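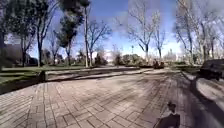 Wirkarura Open Day Drives

Data from the outdoor robot drives at the Imwood open day in April. Maintained by Vira Kushnir and Fedir Stelmakh.

Contents

417 short clips from the front camera, with wheel odometry and a text log for each drive. The drives cover brick paths, the grass beside them and some open paving. Strong tree shadows on the bricks are common and are tagged "shadow" in the log. Parked cars are tagged "vehicle".

How it was recorded

Visitors chose a start and an end point on a paper map and the robot, Lukus, drove between them at walking pace. Dong-hyun Seol walked behind with the stop button. There were 14 drives. Drive 9 was stopped early when a child wanted to race it, and its log ends without a goal line.

Known problems

The lens is wide, so straight edges bend near the corners. Part of the robot's body shows at the bottom of the picture. Mask it before training.
153 clips have no odometry because a cable worked loose after lunch. They are listed in missing.txt.
Clip times are local time, log times are UTC. We have not fixed this.

Use

Free for teaching and research. Please do not try to identify visitors. Anyone who was there and wants a clip removed can write to King-fai Yip at the Lysenko lab desk.

Thanks to Othmane Zerouali for the maps.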